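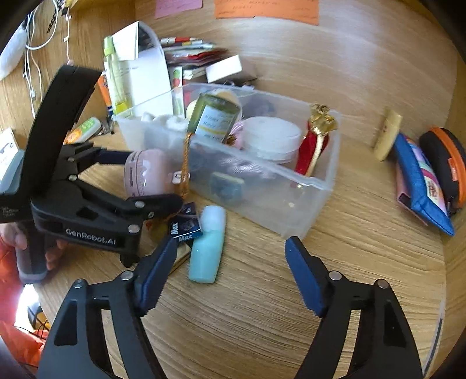
Preguntas frecuentes: compra y presupuesto de pinzas manuales

¿Cuántas pinzas debo pedir por puesto?
Dos, una para cada mano. Con una sola se puede empezar, pero ordenar objetos pequeños en una caja se hace más lento.

¿Qué mesa necesito?
Sirve un escritorio normal. No compre muebles especiales en la primera fase.

¿Los objetos entran en el presupuesto?
Sí, pero en una línea aparte. Frascos, botes, bolsas con cremallera y algodón cuestan poco y se reponen con frecuencia. En Halora gastamos 79 euros por puesto en abril.

¿Cuánto tarda la entrega?
El plazo de Sillar es de 90 días desde la firma del pedido. Le recomendamos reservar la sala después de recibir la fecha confirmada.

¿Conviene pedir repuestos?
Pida tres juegos de almohadillas por cada pinza. Los tornillos los puede solicitar más tarde, por separado.

¿Se puede alquilar antes de comprar?
Sí, por un mínimo de tres meses. El alquiler pagado se descuenta del precio final.

¿Quién aprueba mi solicitud?
Revathi Gowda revisa el importe y Sumathi Pillai firma el pedido.

Última actualización: 13 de mayo de 2024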